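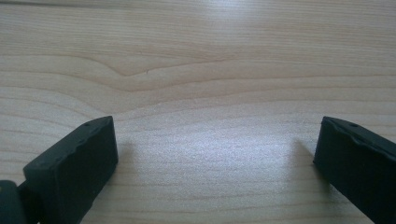

I have worked with the Troncoso hand gripper for six months now, in the packing room of our company in Irnby. We sell spare parts for sewing machines. Before I bought the kit I searched for a review from somebody who packs things for a living, and I found only articles by engineers. So I write this one from the side of the packing table.

The kit is a gripper with two fingers which a person holds in the hand, with a camera fixed on it. You squeeze the handle, the fingers close, and you do your normal job with it. The recordings are later used to train the robot arm, which has the same type of fingers. Our arm arrived in January, and until then we recorded.

First the tool itself. The fingers are dark, almost black, and matte, and I like this, because a shiny finger would be one more thing to reflect the lamp. They open wide enough for nearly all our small boxes. The grip on cardboard is good. On plastic bags it is poor, and on a bag of loose needles it is very poor; we gave up recording needles after the first week. The handle is comfortable in a medium hand. Soledad Pereyra, who has small hands, had to use two fingers more than the handle was made for, and after one hour she felt it in her wrist. I wrote to the seller about a smaller handle and received a polite answer, but no handle.

The weight is acceptable at the start of the shift and less acceptable at the end. We made a rule of 40 minutes and then a change of person, and I recommend this rule to everyone. With it we had no complaints of pain after the second week.

My biggest problem was the light. Our tables have a smooth finish, and under the ceiling lamps they shine. In many of our first recordings there is a white spot in the place where the part should lie. The manual has one sentence about this, and it says "avoid reflections". We turned two tables and put a cloth under the parts, and the results became better. The manual should have a full page on the subject, with drawings.

In total we made 1625 recordings, and 243 were rejected by the software. I cannot say if this is a good number for other companies. What annoyed me is that the software does not say why a recording is rejected. Nicanor Villaseñor, our shift leader, watched the rejected ones himself in the evenings and made his own list of reasons. The most frequent were that the start was too fast, that a sleeve was before the camera, or that the fingers were not fully open at the beginning. After he hung this list on the wall, we had far fewer rejections. This list is more useful than the manual and I have sent it to Troncoso.

Now the part which the engineers' articles do not treat, what it does with the people.

It is a strange feeling to teach your own job to a machine, with your own hand. Elba Acuña has packed here longer than anyone, and in the beginning she refused. She asked me directly if she was recording her own dismissal. I did not have an answer on that day, and I think it was a mistake to start without one. We stopped for a week and the owner wrote on paper what will be given to the robot (the small standard boxes, on the late shift) and what will stay with us (mixed orders, glass, returns). The late shift was difficult to fill in any case. After this Elba joined, and her recordings are the best we have – slow, clean, always the same start.

If you buy this kit, please do the paper first.

The work has changed in smaller ways also. We talk less during the recording, because everyone is concentrating on the hand. The recording hours were first unpaid in the bonus, since the bonus counts packed boxes, and a person with the gripper packs perhaps half of the usual. Two colleagues lost money in the first month before we noticed. It was corrected, but it was not nice for them.

And now, with the arm working, somebody must look after it. Oriana Insaurralde took this role. She received training in Vombridge and a higher pay grade, and she likes it. For the others the day has fewer easy boxes. That sounds good, but the easy boxes were also a kind of rest between two difficult orders, and I hear now more often that people are tired at three o'clock. We added a short break and I am not sure it is enough.

The arm drops a box from time to time. It is slower than Elba. It does the late shift.

What I like: solid fingers, simple charging, and a new person can learn it in one morning.

What I do not like: one handle size, rejected recordings without a reason, a thin manual, weak grip on bags.

I would buy it again for cardboard and hard plastic boxes. For soft goods I would wait for other fingers. My colleague in our Celtville store asked to borrow the kit for spools, and I will add a note when she has tried it.

3 stars of 5.

Oľga Mikuš, packing and dispatch

Contact | Copyright, all reviews belong to their authors | Back to top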